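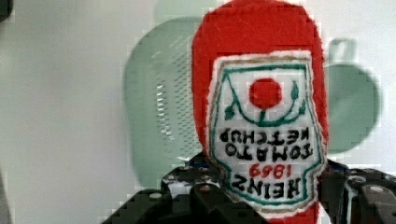 Stitched labels belong on toy food

Plush groceries are usually sold on shape and softness. I would put the label first. A red felt-like bottle with nothing on it could be sauce, paint or a skittle. Add a white patch with HEINZ 1869 TOMATO KETCHUP worked into it in black and red thread, and a child who can't read yet will still sort it with the sauces.

My preference is for embroidery over print. Printed patches crack along the fold lines and fade in the wash. At the Stonden toy library we retired 13 printed pieces in August, and only 2 with sewn lettering. The sewn ones had gone at the side seam, a fault any patient person can fix with a needle.

Alois Trummer, who keeps our repair log, disagrees. He holds that thread blurs small type, and he has a point. Letters on fuzzy fabric come out slightly uneven, and anything finer than a brand name is a waste of stitching. A tomato reduced to a plain red circle with a green vine curved around it is near the limit of the method. It is also enough detail for the purpose.

The other objection is to brands in the play kitchen. I have some sympathy, but an invented label teaches less. Children match the toy to the bottle in the fridge at home, and the colour and layout of the label do most of that work. Makers should spend the money there and save it on the stuffing.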